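Gel top coat wrinkling on dark shades

rafsan_n
Two coats of Vultis black, 41 seconds each under the lamp, and the top coat still wrinkles near the cuticle. The lamp is a Sala. Bulbs or polish?

Nusrat K
Coats are too thick. Dark pigment blocks the light, so the bottom layer stays soft. Go thinner and double the cure time.

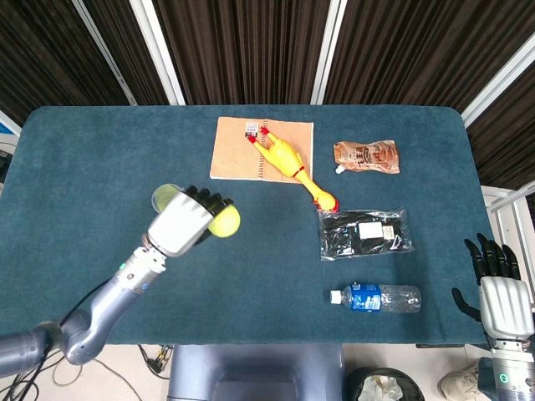

Sumaiya
Disagree on doubling. Overcuring gives you heat spikes and a brittle edge. I'd check the lamp output first. Mine dropped off after some 149 sets.

Nusrat K
Heat spikes come from thick coats too. Same fix.

rafsan_n
Thinner coats, same time: thumbs still wrinkle, fingers fine.

Sumaiya
Cure thumbs separately, flat.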